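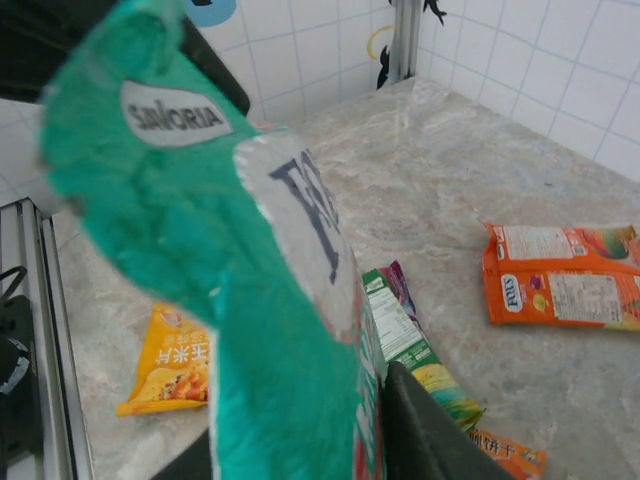 Monday, November 30, 2020

Budget day, so of course I spent most of it at the counter bagging snacks instead of filling in the spreadsheet. The equipment request for next year has to go in soon and I wanted to see for myself what we really need before I start typing prices (last time I ordered from memory and we ended up with a box of brackets that fit nothing).

First item, gripper fingers. We've been through two sets since July and I'd like 46 pairs quoted from Candix, mostly because their price drops at that size and the Remstead room would split the order with us. Tuominen wants a setup fee on top, which kills it for me, though their lead time is shorter. I'll ask again!

Second item, spare cables and wrist mounts. Wellport is still the cheapest for cables if we can wait almost 30 days. I think we can. Mounts I'd rather print ourselves and put the money somewhere useful.

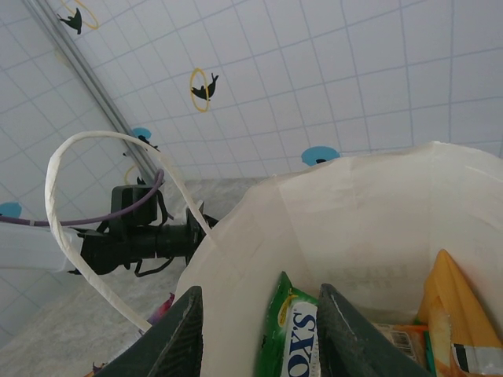 Finger shape is the part I keep going back and forth on. The catalog has a wide flat one and a slimmer one, same money, and I had pretty much talked myself into wide because it's kinder to soft packets. But the job is bags, and a shopping bag is a narrow place to work. With both fingers down in the mouth of it there's a green packet between them, an orange one right beside, and a long handle looping around up there waiting to snag something. The right finger has a lighter worn edge along its upper side too, so I want to ask Candix if they do a tougher coating. So: slim for most of the order, a few wide ones for the counter pickups.

Also add to the list: 35 white plastic bags, the thin kind with handles, plus a fresh round of snacks. Consumables line, not equipment. I got a grumpy email about that in July.

Still open: do we budget for a second wrist camera spare or share one with Remstead? Leaning toward buying. Quotes first, then I'll fill in the totals.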